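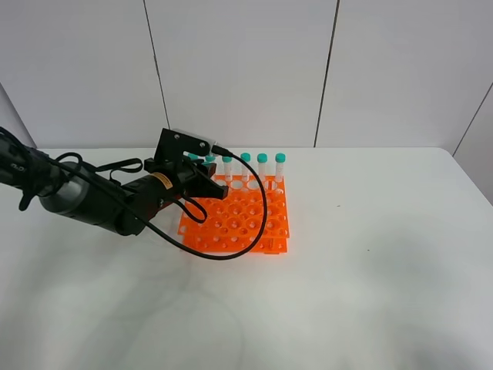 Evander Aitken has run the March open day at Zavside for two years, and he says the tube-handling demo always draws the longest line.

"People expect it to be fast," he said. "Then they see it slow down near the rack and ask if something's wrong. We set it that way. I'd sooner it took 16 seconds and got the cap square."

The first visitors came through at 8 in the morning, mostly lab staff from Vellura. Mortimer Kincaid, a technician there, stayed for most of an hour. He handles tubes by hand every shift and wanted to know about labels.

"Ours go on crooked half the time," he said. "I asked what happens if the label lifts and sticks to a finger. He told me straight out they're still working on that one."

Aitken confirmed it. The group logged 94 picks in practice the day before, and he went through the misses with anyone who asked - most came down to a rack that had been bumped out of place.

Kincaid said he would like to see it run a night shift before he made up his mind. Aitken has offered him a return visit, with Vellura's own tubes.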